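Minutes, laundry cell upkeep meeting, July 15, 2019

Chair: Hina Hayat. Also present: the Plulix maintenance crew, two people from Satti (cables and grippers), and the night operator. Minutes of the last meeting were accepted with one fix: the gripper pads came from Ivside, not Irham.

## 1. Arm cables

The cable at the left gripper connector has been replaced. The old one had a worn jacket at the plug. Satti asked how much slack to leave. Agreed to keep a loop on the outside of the forearm, long enough for the wrist to turn through its full range without pulling on the connector. Tape is not to be used on the forearm shells.

The crew will check the connector by hand at the start of each shift and write it in the log. Left gripper at the basket rim, with its cable plugged in at the side:
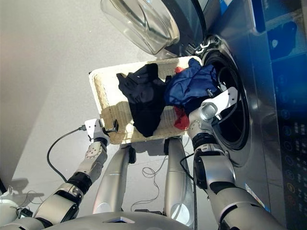

## 2. Basket and washer position

The basket has been drifting between runs, and the right arm then starts its reach from the wrong place. Hina wants the start position set the same way every time:

- Washer door fully open before the arms are powered.
- End of the basket against the front of the washer, next to the drum opening.
- Left gripper closes on the near left edge of the basket. Right gripper stays free for the clothes.
- Check that the loose cable on the floor is clear of the legs.

The night operator said the door sometimes swings back a little after it is opened. Plulix will look at the hinge screws this week. If they are tight, a door stop will be ordered from Irham.

## 3. Right gripper

Service is due at 2,000 cycles. The crew will take off the white housing, clean the fingers, check the screws and put in new pads. Allow up to 2 hours. Ivside has 8 pads in stock under part 106, and no further order is needed before August.

There was some discussion of grip force. Satti would like it lower for thin fabrics. Hina asked for it to stay where it is until the new pads are in, then be tested again with the same mixed load of dark, blue and red clothes. Left gripper on the basket and right gripper at the drum with the blue garment:

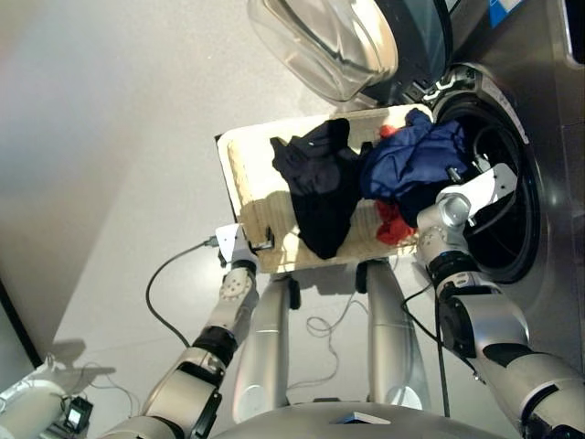
Does the arm need to be recalibrated after the pads are changed?

Only the gripper does. Run the open and close routine from the service menu, save the new zero, and leave the arm joints alone unless the wrist has been taken off.

## 4. Actions

- Plulix: hinge screws, this week.
- Satti: send the cable length in writing so it can go in the cell manual.
- Crew: right gripper service, then the grip test.
- Hina: update the start position sheet and post it by the cell.

Next meeting in August, after the grip test has been run.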